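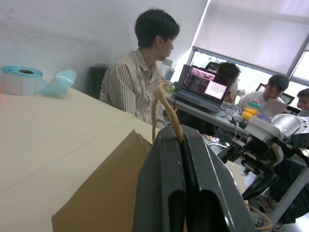 Reading time: 7 min

Home Sections Figures References Comments

4.3 Handles that slip

Of all the faults we met during the Farwood trials, the one that cost us the most patience was also the one we had thought least about beforehand, namely the slow loss of a bag handle between closing the fingers and setting the bag down. Figure 4 shows the arm holding a kraft bag by its twisted paper rope handle, with the fingers closed on the rope and people seated further along at the grey table. We had expected trouble with finding the handle in the first place. In the event the finding went rather well, and we spent most of June worrying over what came after it.

Figure 4. Grip on a twisted paper handle, seen from the wrist camera.

Over 1,014 lifts we recorded 74 drops, and 61 of those came from the same cause. The controller, which we had taken over more or less whole from the earlier Plendwood work, judged a grip to be sound once the gap between the fingers stopped shrinking. With a stiff plastic handle this is a perfectly good rule. A paper rope, however, goes on giving a little under pressure, and the strands settle and flatten. The gap would pause, the controller would declare itself content, and the rope would then thin out by just enough to let the bag slide during the swing across the table.

We were slow to see this, and we would like to spare other groups the same delay. The log reported a good grip in every one of the 61 cases, so for a long while we blamed the arm's speed and kept turning it down – a change that hid the fault without curing it.

The safety side deserves a word too. Our risk notes treated a dropped bag as a nuisance, which is fair enough for an empty one, but a loaded bag let go in mid-swing may travel some way along a shared table. We now check the grip a second time after 840 milliseconds, before any sideways movement is allowed, and stop the arm if the gap has changed. People working at the same table are asked to keep their hands back until that second check has passed. The Stolldale rig, described in Section 5, has the same change.

Comments (3)

bowen_lab_bench: We had the very same thing with string handles. Does the second check slow you down much over a full day?

gripfan: Lovely to see the drops written up properly for once, thank you! Would like to read more on how the rope wears after repeated lifts.

mk77: Is the log format available anywhere?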